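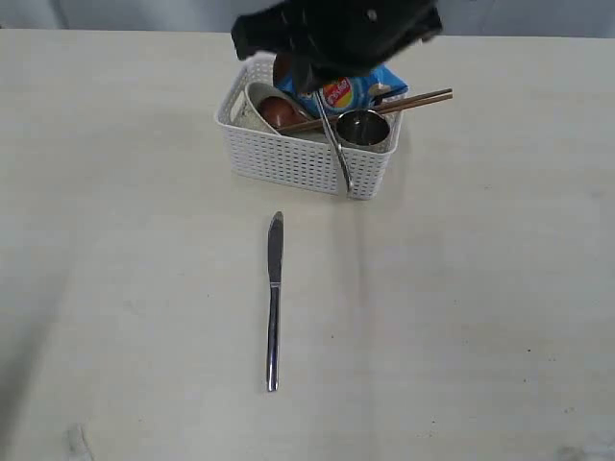 The second phase of the shared kitchen storage project covered the sorting and packing of table items into small baskets, one basket per place setting. The work was carried out at the Wasitz day centre between the autumn handover and the end of the year. The standard container is a white plastic basket with perforated sides and rounded corners. A typical load is a white cup, a small stainless steel cup, a pair of chopsticks and one packet of snacks. The cup goes in tipped on its side, with its mouth facing up at an angle, and small items such as the egg piece are placed at the opening. Chopsticks are longer than the space available and are laid over the top, where they project past the right-hand rim.

This report was prepared by Sadia Durrani for the Witar fund, January 2022. It follows the headings agreed at the start of the grant.

1. Work completed

The old arrangement kept crockery, cutlery and dry food in three separate cupboards. Setting up a table meant a trip to each. Under the new arrangement a user takes one basket from the shelf and carries it to the table. All 60 baskets in the order have been delivered, labelled underneath and assigned a shelf position. The contents list has been through two revisions. Forks were removed at the first and the steel cup was added at the second, at the request of the afternoon group.

Razia Sandhu ran the packing sessions and kept the log. The log holds 141 entries, one for each basket packed and checked. An entry records the packer's initials, the contents and any item that had to be moved before the basket could go back on the shelf.

2. Packing order

The order below was in use by the end of the phase.

Hard, heavy items go in first. Cups are placed towards the ends of the basket so that the middle stays free.

Round or flat pieces of tableware, where included, stand on edge behind the snack packet.

The snack packet goes in upright. It must not be folded to fit.

The steel cup is set in the front right corner with its opening upwards.

Chopsticks are laid across last, side by side, and may rest on the rim of the steel cup.
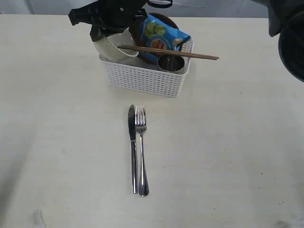
3. Problems found

The overhang of the chopsticks is the main open point. The shelves are shallow, and when baskets stand next to each other the tips catch on the neighbouring basket. Six of the log entries mention this. Arsalan Mengal has proposed turning every basket so that the chopsticks point to the front of the shelf, but this narrows the walkway. A shorter type of chopstick from Royer has been requested as a sample and has not yet arrived.

Snack packets vary in width between deliveries. The wider ones press against the cups and make the steel cup hard to lift out. Packers have been asked to choose the narrower packets where there is a choice.

4. Spending

Spending to date is £1,340, covering baskets, steel cups and shelf labels. Tableware already held at the centre was reused at no charge to the grant. The Beltex invoice for the second set of labels is still outstanding and is not included.

5. Next phase

Tamás Szilágyi will measure the shelves and report on whether the spacing can be increased – the brackets allow it, but the top shelf may then be out of reach for some users. Talha Farooqui will revise the contents list once the sample chopsticks have been tried. The next report is due in June.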